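Tetteh Arthur had rented the room on Antwi Street for 4 years before he got the letter. Brikex wanted the building back by the end of March. He read it twice and put it under the kettle.

On Friday his brother-in-law came up with tape and a marker. Yaw Nyarko had moved house often and had opinions on it.

"Start with what you don't like," Yaw said. "It goes faster."

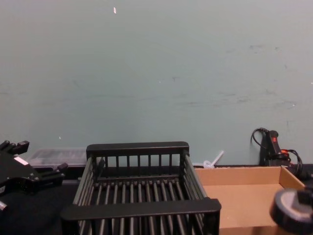
Tetteh started with the letters from Stestley. His mother had written almost 100 of them, mostly to do with rain and the price of onions. He had answered maybe half.

"Those can go in with the shoes," Yaw said.

"No."

They worked until the light went. The bus to Fosow was the 439, and the last one left at nine.

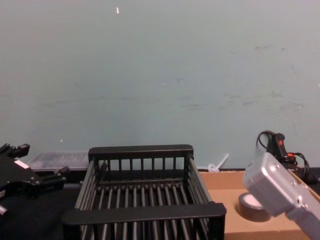
A pale wall, with an open cardboard box near it.

Yaw carried the shoes down. Tetteh kept the letters on his lap the whole way - both bundles, tied with kitchen string - and near the bridge he asked Yaw if he had a pen.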